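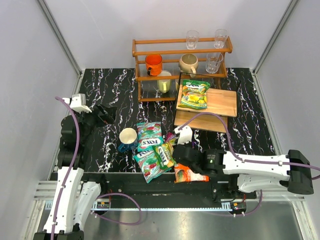

*Mugs and glasses on the orange wooden rack.*

# Flanside Reading Room: progress report to the Rasulitz Fund

11 July 2024

Covers the second stage of the grant: roof, stair and the drawings for the north wall.

## Where we are

The building is upright and most of it now has a roof. When we last wrote, the second half of that sentence would have been a lie, so we ask the Fund to enjoy it with us.

The old slates came off in one go and 546 of them were sound enough to go back up. The survey had promised rather more. The survey was done from the pavement with binoculars, and we have since learned to read the words "visual inspection" with more care. The shortfall has been made up with reclaimed slate from a yard two valleys over. The match is good on the street side. On the yard side it is good in the rain.

Under the slates, the rafters over the main room were in better shape than expected and the ones over the porch were mostly habit. The porch rafters have been replaced in larch. The wall plate there was spliced at both ends and we kept the middle, which is oak and will outlive everyone reading this.

## The stair

You will remember the stair. The architects at Simanjuntak have now drawn it four times. Version one was handsome and did not meet the regulations. Version two met the regulations and arrived upstairs in the middle of a window. Version three was withdrawn before we saw it, and we have been asked to stop bringing it up. Version four turns once, has a proper landing, and costs less than version one, a fact we mention quietly in case somebody notices and corrects it.

Building control has accepted version four in principle. The joiner has taken the site dimensions himself, having looked at ours.

The landing takes 60 mm off the width of the upstairs study room. We have moved the shelving to the opposite wall to make up for it, and the door now opens outwards. The drawings issued last month still show it opening inwards on one sheet and outwards on another. A single revised set is on its way.

## North wall

Slower. The cement render came off easily in some places and took the face of the brick with it in others. We have stopped, let the wall dry, and agreed a lime render with the conservation officer after a meeting that was meant to last half an hour and used up a morning. The sample panels are up beside the side gate. There are three, all of them called "off-white" on the order, and opinion on site is strongly divided between people who can tell them apart and people who can't.

The wall needs scaffolding for longer than we allowed. This is the main pressure on the budget and we would rather you heard it here than found it in the accounts.

## Money

- Stage two spending stands at 61 per cent of the stage two award.
- The roof is finished apart from the porch flashings, and is within its allowance.
- The stair is under its allowance, pending the joiner's final price.
- The north wall is over. The extra scaffold hire can be met from contingency, and doing so uses 40 per cent of what remains in it.

We are not asking for more money. We are asking to move the stair saving across to the north wall, and a short form to that effect is attached. It has been signed in the right place this time.

## Things that went wrong

The rooflights came in the wrong size. They were the size we ordered, so the conversation with Rikalness, who supplied them, was brief. They took back two and charged restocking on both. The third turned out to fit the store room opening with a bit of packing, and will be described at the opening as a design decision.

The temporary water supply failed twice. The second time it failed into the site office, where it found the programme chart. The chart has been redrawn and is a good deal more realistic.

The delivery lorry and the neighbour's gatepost had a disagreement. The gatepost has been rebuilt, slightly straighter than it was, and relations are cordial.

## Next

Lime work starts once the brick readings are low enough, and should carry on through August if the weather behaves like weather. The stair goes in after the upstairs floor is levelled. First-fix electrics are booked for the same fortnight, so the two trades will be sharing one doorway – we have written them a rota and expect it to be ignored by the Tuesday.

The Fund's visitor is welcome on site whenever suits. Please bring boots. The hard hats are ours, but they come in one size, and it is large.

Outstanding from your side: approval of the transfer form, and the wording you would like on the plaque. The plaque maker needs longer than the roofers did.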